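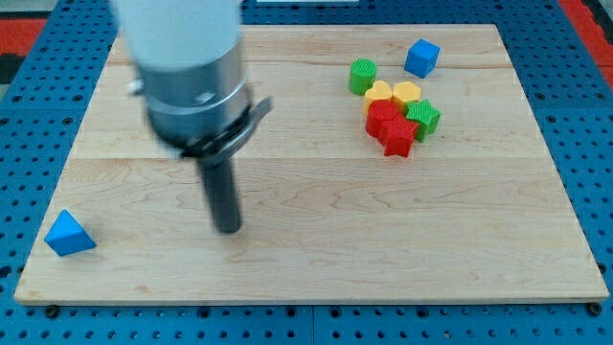

The Sterkau Classroom Materials Grant helps primary schools in the Dalon district buy learning materials for children in kindergarten through grade three. It is paid to the school and is managed by the Sterkau Education Office. Toy blocks, such as the colorful ones lying on the maple board, count as learning materials under the rules of the grant, and so do counting beads, picture books, puzzles, art paper and simple measuring tools. The answers on this page apply to the current school year and replace all earlier guidance.

Last updated: 2021-02-04

## Eligibility

### Which schools may apply?

Any public or nonprofit primary school in the Dalon district may apply if it teaches at least one grade between kindergarten and grade three. Schools that share a building with a secondary school are eligible for the primary grades only.

### Our school is very small. Is there a minimum enrollment?

There is no minimum enrollment. Schools with fewer than 170 students may use the short application form, which omits the budget history section. Enrollment is taken from the count submitted to the district in October. If your enrollment has changed a great deal since that count, attach a short letter from the principal stating the present figure.

### May an individual teacher apply?

Teachers may prepare the application, and many do. The principal must sign it. Applications signed only by a classroom teacher are returned without review.

### Are after-school programs covered?

An after-school program is covered if the school runs it and the children who attend are enrolled at the school. Programs run by an outside provider on school grounds are not covered, even where the provider pays no rent.

### Our school received a grant last year. Can we apply again?

Yes, provided that the final report for last year has been accepted. The same classroom may not receive the grant in more than two school years in a row.

## Amounts and permitted spending

### How much can we request?

The maximum award is $425 per classroom. A school may request less. Requests for more than the maximum are not rejected, but the award will be reduced to the limit and the school will be asked to confirm that it still wishes to go ahead.

### What may the money be used for?

The money may be used for items that children handle or read as part of ordinary lessons. Storage boxes and shelf labels are allowed when they are bought together with the materials they are meant to hold.

### What is not permitted?

The grant does not pay for:

- salaries, stipends or substitute teachers
- food and drink
- computers, tablets, printers or software subscriptions
- furniture, rugs or curtains
- prizes, trophies or gift cards
- items already bought before the award letter was issued

The last item causes the most difficulty. An invoice dated before the award letter cannot be accepted for any reason, including a supplier's sale or a price increase.

### May we buy used materials?

Used materials are allowed if the seller provides a dated receipt with a name and address. Used items intended for children under five must be complete and free of damage, and the principal must confirm this on the purchase record.

### Do we have to buy from a particular supplier?

No. The office has a price agreement with Semaan for paper goods and picture books, and schools are welcome to use it. To do so, write "Sterkau grant" and your school's district number on the order form. Shipping is charged at the usual rate and may be paid from the grant.

### Can several classrooms pool their awards?

Yes. List every participating classroom on one application and name a single teacher to be responsible for the shared materials. Each classroom must have regular access. A sign-out sheet kept with the materials is enough to show this.

## Applying

### How is the application submitted?

Applications are submitted through Clellix, the district's online forms system. Each school has one Clellix account, which is normally held by the school secretary. If the secretary has left or the password is lost, Gergely Borbély in the district records unit can reset the account. Allow a full school day for this.

### What documents do we need?

You will need the completed form, a list of the items you plan to buy with prices, and a statement of no more than one page describing how the materials will be used. Price lists may be taken from a catalog or a website. Formal quotations are not required.

### In what language should the application be written?

Applications may be written in English or Hungarian. Item lists may be left in the language of the catalog.

### Can we change the item list after submitting it?

Before the closing date, you may withdraw the form in Clellix, edit it and submit it again. The system keeps only the most recent version. After the closing date, changes must be requested in writing and are limited to replacing an item that is no longer sold.

### Who reviews the applications?

Each application is read by two reviewers. Judit Boros coordinates the reading and assigns schools so that no reviewer handles an application from a school where he or she has worked or has a child enrolled. Where the two scores differ widely, Dezső Bakos reads the application as well and his score is averaged with the others.

### When will we receive a decision?

Decisions are sent to the principal within four weeks of the closing date. The office cannot give results by telephone before the letters are sent.

### May we ask why our application was declined?

Yes. A written summary of the reviewers' comments is available on request. A school that believes a factual error was made may ask for the decision to be looked at again. Disagreement with a score is not treated as a factual error.

## After the award

### How is the money paid?

Payment is made by bank transfer to the school's general account. It cannot be sent to a parent association or to a personal account. Please check that the bank details in Clellix are current, as a returned transfer is not sent again until new details have been verified.

### What records must we keep?

Keep all receipts and delivery slips until the final report has been accepted. Clear scans are sufficient for the report, but the office may ask to see the originals.

### What happens to money that is not spent?

Unspent money must be returned with the final report. Amounts under $4 may be kept by the school.

### Who owns the materials?

The materials belong to the school. They remain there if the teacher who applied moves to another post. Lost or broken items should be noted in the final report and do not have to be replaced.

## Contact

Questions about eligibility and applications should be sent to Kinga Kun at the Sterkau Education Office. Questions about payments and final reports should be sent to Lurdes Figueiredo in the finance section. Include your school's district number in the subject line of every message.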